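Stelumus 论坛 » 控制与规划 » 桌面推块:接触前减速段怎么设

drork_pusher 楼主
平台是 Stelumus 控制器,末端一根竖直圆杆,任务是按颜色把积木推成组。规划用 Clelent 的采样规划器,每次只给末端平面位移,z 锁死。问题出在杆从两组积木之间穿过的时候:规划器给的间隙是 5 mm,轨迹跟踪误差一叠加,偶尔蹭到旁边的块。我现在的做法是全程限速,太慢,想改成只在接触前限速。
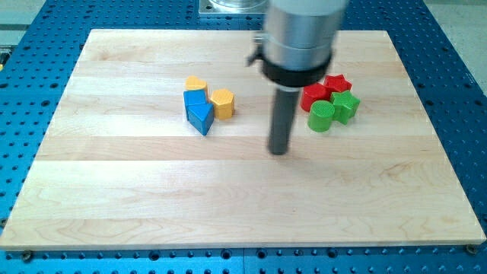
1楼 白噪声
先把膨胀半径改了。杆不是点,碰撞检查按杆半径加跟踪误差上界来算。黄蓝一组在左,红绿一组在右,杆离红绿那边更近,这种起始位姿本身就不该让规划器随便挑方向。

2楼 howells_fan
不同意只改膨胀。膨胀大了窄缝直接无解,规划器会绕远路。建议分两层:自由空间用大膨胀,进入目标块附近切小膨胀,同时降速。Howells 那个开源包里有现成的分段代价,改两个参数就能用。

3楼 drork_pusher 楼主
回1楼:跟踪误差实测峰值约 4 mm,膨胀加满以后中间那条缝就过不去了。
回2楼:切换点按什么定?距离还是时间?

4楼 howells_fan
距离。按时间的话换个速度上限就全错。

5楼 白噪声
4 mm 的跟踪误差不正常,先查控制再谈规划。看看指令是不是直接阶跃下发的,中间没插值。

6楼 kx_servo
同意楼上。策略输出频率低、底层伺服频率高,中间不做插值就是这个现象。另外感知也要看:星形块和圆柱块前后有遮挡,单视角分割时轮廓容易粘在一起,质心会偏,你以为是跟踪误差,可能有一部分是检测误差。把末端正运动学的位置和视觉估计分开记日志。

7楼 howells_fan
检测偏差不影响末端跟踪误差,前提是他用编码器算的。楼主说清楚怎么测的。

8楼 drork_pusher 楼主
用的视觉。编码器日志没开,周日补一组。插值也确实没做,Drorkico 的驱动默认关着。

9楼 drork_pusher 楼主
补数据:开三次插值,编码器侧峰值降到 2 mm 以内,视觉侧还是偏大,集中在红绿那组。跑了 19 次,没再蹭块。分段膨胀先按2楼的办法留着,切换距离还在调。

10楼 白噪声
视觉那部分另开一帖吧,标题写清楚是遮挡。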